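Häufige Fragen: Matratze abkehren und Kleinkram wegräumen

Muss die Matratze zum Abkehren ganz frei sein?
Ja. Bettzeug runter, Decke runter, auch das Buch, das Sie seit Juli zu Ende lesen wollen. Auf gestepptem Stoff sieht man Krümel erst, wenn nichts mehr darauf liegt.

Reicht ein Tischbesen mit Schaufel?
Für Krümel und Fussel durchaus. Weiche Borsten, kurze Striche, immer mit der Naht. Wer quer bürstet, verteilt den Zwieback bloß gerechter. Für Milben ist der Handbesen nicht zuständig - dafür nehmen Sie den Staubsauger mit Polsterdüse.

Wo fange ich an?
Am Kopfende. Von dort arbeiten Sie sich zur Kante vor und halten die Schaufel flach an.
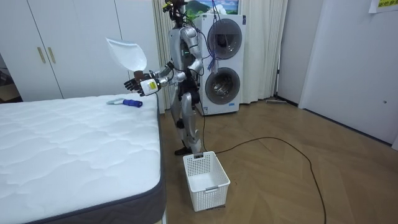
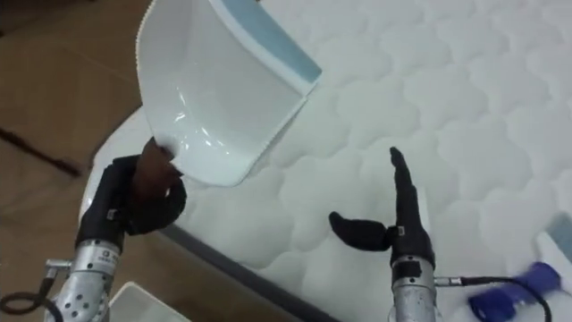
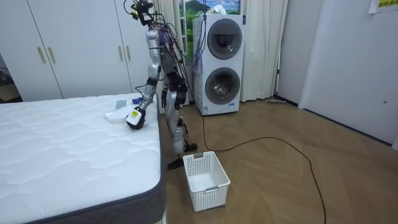
Gesteppte Matratze mit weißer Oberseite, ohne Bettzeug.

Wie oft ist das nötig?
Alle 2 Wochen beim Wäschewechsel. Wer im Bett frühstückt, kennt die Antwort und möchte sie nicht hören.

Wohin mit dem Wäschekorb?
Auf den Boden neben das Bett. Auf der Matratze hinterlässt er den Staub, den Sie gerade entfernt haben. Unser Korb Trilby ist rund 50 cm lang und passt in die meisten Lücken, leider auch in die, durch die Sie nachts gehen.

Darf ich die Schaufel auch für den Küchenboden nehmen?
Dürfen schon. Josefien Vanhove aus unserem Kundendienst rät zu einer zweiten. Der Ridgeway-Satz aus Schaufel und Handbesen kostet 16 Euro.

Kann ich den Handbesen waschen?
Lauwarm, mit etwas Spülmittel, danach mit den Borsten nach unten trocknen lassen. Bitte nicht in die Waschmaschine. Wir wurden öfter gefragt, als uns lieb ist.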